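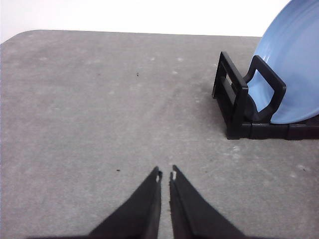 讲稿备注：腕部相机视角下的放置策略与控制接口

第1页 标题页
报日期：2018年12月22日。说明范围：只讲软件，机械部分不展开。代码库名Plamota，任务是盘子入架和出架。

第2页 问题定义
输入：腕部相机图像、关节角、夹爪开度。输出：末端位姿增量加一个夹爪指令。
强调没有外部相机。架子经常只露出一部分，盘子的上沿也常在视野之外，感知模块不能假设看得到完整轮廓。
此处停一下，问有没有人用过全局相机方案，后面第8页会对比。

第3页 软件结构
三个进程：感知、规划、控制。进程间走共享内存，不走网络。
控制进程独占一个核，周期固定。感知慢了不许拖控制，控制只取最近一帧的有效结果，并检查时间戳。
Tolero是我们的消息层，只提一句，细节放附录。

第4页 感知：架子
黑色架子在灰色台面上对比度够，但立框中空，透过去能看到台面，分割结果容易断开。早期版本把一个架子报成两个物体。
现在先拟合底部横梁，再由横梁推立框位置。横梁出视野时沿用上一次估计，协方差按时间放大，超过阈值就退回观察位。
台面有浅色斑点和小黑点，面积小于阈值的连通域直接丢弃。阈值随相机高度变化，不要写死。

第5页 感知：盘子
盘面的同心纹会产生多条平行边缘，椭圆拟合可能锁到内圈。处理办法：取最外侧且两侧颜色差异一致的那一条。
只看到一段弧时不输出直径，只输出边缘切线和盘面法向。规划端要能接受缺项。
训练集2000帧，其中标注遮挡的200帧。被问到数量是否够：弧段检测够，法向回归不够，照实说。

第6页 手指自遮挡
两指始终在图像下方，靠近镜头的部分发虚。用开度查表生成掩膜，不用网络分割。
掩膜表共66档，档间线性插值。指尖外扩几个像素，避免把指尖边缘当成物体边缘。
提醒：换指尖后必须重做掩膜表。三月那次定位偏差，查了很久才发现是旧表没删。

第7页 规划
分两段。远段在关节空间采样，架子按膨胀后的包围盒处理。近段改成笛卡尔直线，方向沿盘面，包围盒换成逐段的细模型。
切换点要放在空旷台面上方，不要放在架子正上方，否则切模型的瞬间可能已判为碰撞，规划器直接报无解。
近段失败不重试，先退到切换点再重新感知。

第8页 控制
外环视觉伺服，内环阻抗。接触前刚度高，判定接触后只降法向刚度，切向保持。
Shibata分支试过端到端策略，直接输出增量，同样经过这层限幅。与全局相机方案的对比表放这一页，只讲延迟和标定工作量两行。
限幅在控制进程里做，上游一律不信任。

第9页 日志与回放
工具名Dulisby。每次运行记录原始图像、状态、指令和参数哈希。回放时可以单独替换感知模块，其余输入照旧。
目前积累约1791次运行。回归测试每晚跑，比较切换点位置和法向误差，超差则阻止合并。
演示：先放正常一段，再放横梁出视野的一段。视频打不开就用备份截图。

第10页 未解决的问题
架子被推动后，横梁估计更新偏慢。
浅色盘子靠近白墙时，上缘边缘弱，现在靠下半段弧硬撑。
两指接近闭合时，指缝里只剩一条台面，该区域目前整块屏蔽，信息有浪费。
留时间提问。附录A是消息格式，附录B是掩膜表的生成脚本。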